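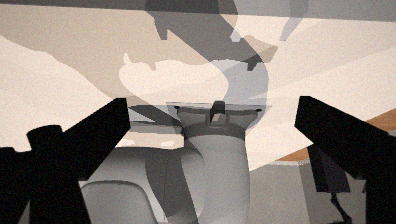 The woman who runs the data room at Dornine talks with her hands, and in the hour and a half we spent at her desk she knocked over my coffee once and apologized for it four or five times. She came to the company in February, after a long stretch teaching pottery to adults, and she says the two jobs have more in common than people expect. "You show somebody a thing, they do it badly, you show them again. Only now the somebody is a piece of software, and it has a great deal more patience than my Tuesday class ever did."

Her job is to gather examples. A person steers a robot through a small task in a simulator, the computer records every motion along with what the hand's own view showed, and the recordings go off to the team at Sekholm, where the learning system is trained on them. When I visited, the collection they call Ronon held 1,294 recordings, of which 515 had been checked from start to finish. She does most of the checking herself, with the radio on low.

I asked what she looks for, and she took a while to answer — she had clearly been asked before and hadn't liked her earlier answers. "Mostly I look for the person changing their mind. You get somebody heading toward a thing, and then there's a wobble, and they come at it from the other side. We used to throw those out because they looked messy. Then the system would get into a muddle and have no idea how a muddle ends. So now I keep them, as long as the person does get themselves out."

Shadows are her other great subject, and she will go on about them quite happily for as long as you let her. In the simulator the lights can be moved between recordings, and she moves them a lot. "A shadow can lie right across a surface and look more solid than the things that are really there. You and I don't trip over that. The system does, bless it, until it has seen plenty of them in plenty of places. I had 2 people complain that my lighting was ugly. Well, yes! Kitchens are ugly at four in the afternoon."

Steering takes some getting used to. New people get a 14-minute practice run, called Žukauskas after the street where the first office was, and all they do in it is open and close the fingers and move in toward things without touching them. Some find it dull. She doesn't mind. "I'd like them bored before they start recording. Excited people rush, and then I have a hundred examples of rushing."

Did she miss the clay? She laughed and held up her hands, which were perfectly clean. "I miss the mess. I still have the wheel at home, and I'm out there most weekends with the garage door up." Then a new batch finished loading, and she turned her screen a little so we could both watch the first one.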